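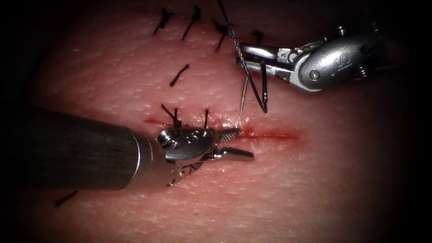 3.2 Nahtmaterial und Knotensitz

Abbildung 2: Übungspad mit gerader Inzision und schwarzen Einzelfäden; der linke Abschnitt ist durch Stiche adaptiert, rechts liegt die Wunde noch offen.

Die Eigenschaften eines chirurgischen Fadens werden in der Literatur meist getrennt nach Zugfestigkeit, Kapillarität und Knotensicherheit angegeben. Für die Lagerung spielt diese Trennung bisher kaum eine Rolle. Hersteller nennen ein Verfallsdatum für die ungeöffnete Packung, machen aber selten Angaben dazu, wie sich das Material verhält, wenn die empfohlene Raumtemperatur über längere Zeit überschritten wird. In kleineren Häusern ohne klimatisierte Lagerräume ist das im Sommer der Normalfall.

Untersucht wurden geflochtene und monofile Fäden aus dem Bestand zweier Lager, im Folgenden nach ihren Standorten Fultadard und Nadotdale bezeichnet. Das Lager Fultadard liegt im Untergeschoss und wird ganzjährig auf gleicher Temperatur gehalten. In Nadotdale stehen die Regale unter einem nicht gedämmten Flachdach. Die Proben wurden im Juli 2024 entnommen und bis zur Prüfung in der verschlossenen Originalverpackung belassen. Insgesamt gingen 900 Fadenabschnitte in die Auswertung ein, davon 700 aus geflochtenem Material. Das Ungleichgewicht entspricht dem tatsächlichen Verbrauch der beiden Standorte und wurde bei der Auswertung nicht ausgeglichen.

Vor der Zugprüfung lagen alle Abschnitte 72 Stunden im Normklima. Danach wurde jeder Abschnitt um einen Metallzylinder gelegt und mit einem chirurgischen Knoten und zwei gegenläufigen Schlägen geschlossen. Die Fadenenden wurden auf acht Millimeter gekürzt. Als Versagen galt sowohl der Riss des Fadens als auch ein Aufgleiten des Knotens um mehr als die halbe Endenlänge. Beide Versagensarten wurden im Protokoll getrennt geführt, in der ersten Auswertung nach dem Koivisto-Schema aber zusammengefasst.

Bei den monofilen Fäden fand sich zwischen den Standorten kein Unterschied in der Reißkraft. Die geflochtenen Fäden aus Nadotdale rissen ebenfalls nicht früher, ihre Knoten glitten jedoch häufiger auf. Der Effekt war bei den dünnen Stärken deutlich und bei den kräftigen kaum noch nachweisbar. Eine naheliegende Erklärung ist die Beschichtung: Sie soll den Gewebedurchzug erleichtern und könnte sich unter Wärme ungleichmäßig auf dem Geflecht verteilt haben. Mikroskopisch geprüft wurde das nicht.

Für die Praxis folgt daraus zunächst wenig. Die gemessenen Werte lagen auch bei den wärmebelasteten Fäden oberhalb der Grenze, die im Prüfprotokoll Resar für Hautnähte vorgesehen ist. Zu bedenken ist allerdings, dass ein Metallzylinder keine nachgiebige Unterlage darstellt. Haut gibt unter Zug nach, die Last auf dem Knoten ändert sich mit der Schwellung des Wundrandes, und benachbarte Stiche übernehmen einen Teil der Spannung – bei ungleichmäßigem Abstand auch einen sehr ungleichen Teil. Eine Übertragung der Ergebnisse auf fortlaufende Nähte ist aus demselben Grund nicht möglich.

Offen bleibt auch der Einfluss der Lagerdauer. Die Packungen aus Nadotdale waren im Mittel älter als die aus Fultadard, und die Eingangsdaten ließen sich nur für einen Teil der Chargen rekonstruieren. Eine zweite Entnahme im August sollte diese Lücke schließen, erfasste aber überwiegend neu gelieferte Ware und wird deshalb in Abschnitt 3.3 gesondert behandelt.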